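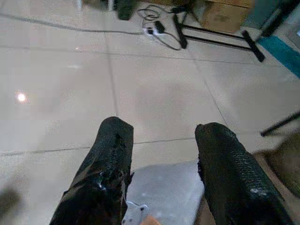 Ticket 132, Marwood router drops Wi-Fi every evening
Opened by Eulalia Villalba, Thursday, August 11, 2022

Hi again! So the internet at my place keeps dying right after dinner, and I'm losing my mind a little. The Wi-Fi icon stays full, but every page gives me error 109 and then the Anonport login kicks me out (twice last night, in the middle of a form!). I've restarted the router, and it comes back for a while and then quits again. 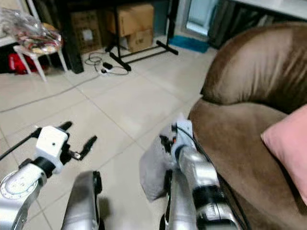
I also swapped the cable to the modem for the one I bought in January, same thing. My plan is 500 megabits, and the speed test looks great right up until it drops.

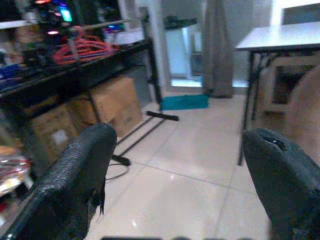 Bogdan Ostrowski from your chat asked me to switch off the 2 GHz band and leave it that way overnight. Did that, no change. He also wanted to know if the router was boxed in by other gear, so I went through what's where. The black metal shelves have a crowded top, little colored lights and all, with one green and one pink. I can clear some of that off if you think heat or interference matters.
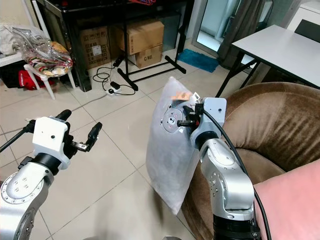 Living room floor, with the white plastic bag.

Update: I put the old Zavbridge firmware back on and it made it through one whole evening. Please keep this open until the weekend, I don't trust it yet.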